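March, bench notes, 4 p.m.

Batch 33 of the Tronevano sourdough starter is finally behaving! Fed it 144 g of rye from the Pryor mill (the coarse stuff - smells like a barn, in a good way) and left it by the radiator. Jar plus goo came to 738 g on the scale. The Gultell flour was slower again, so I'm dropping it to one feed a day and we'll see. Please don't stir mine, folks, it sulks.

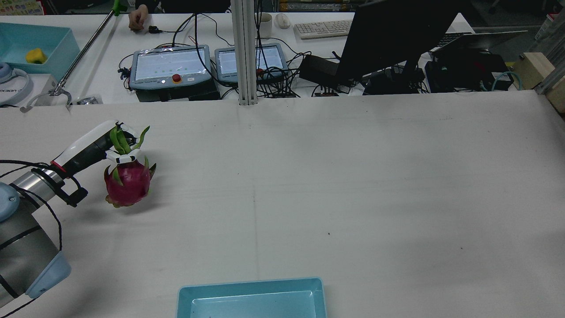
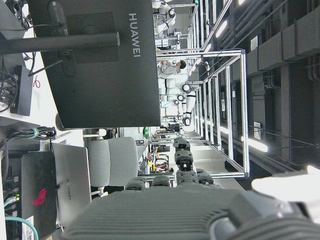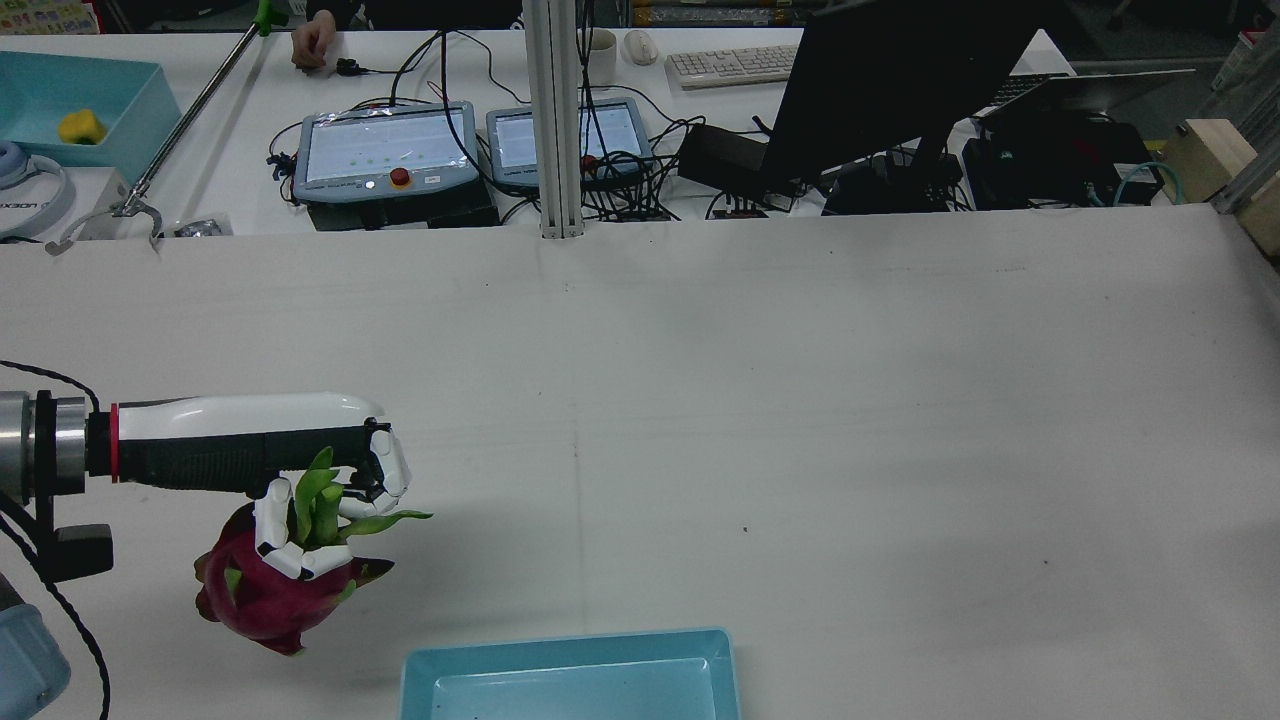
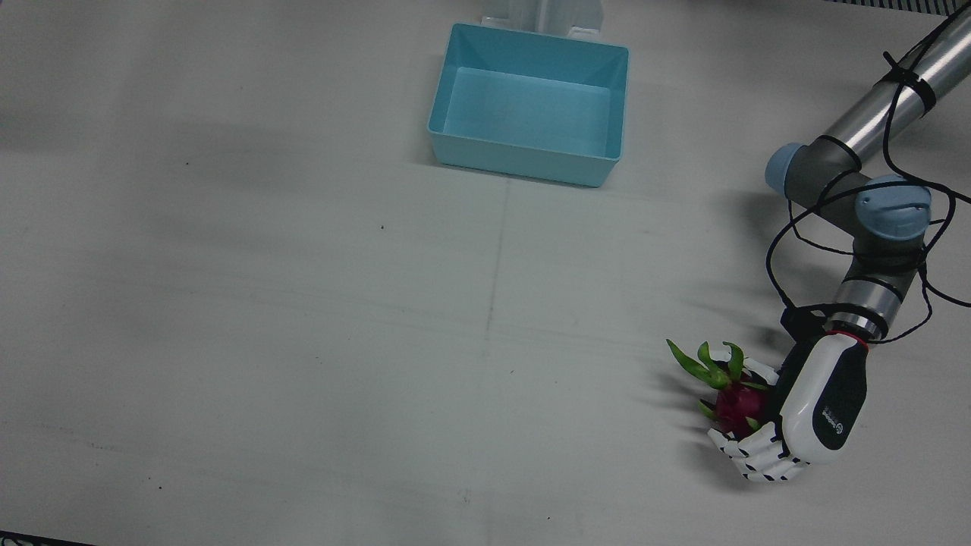

Indness wrote back that two feeds a day would suit the Gultell better, and to try warmer water before giving up on it.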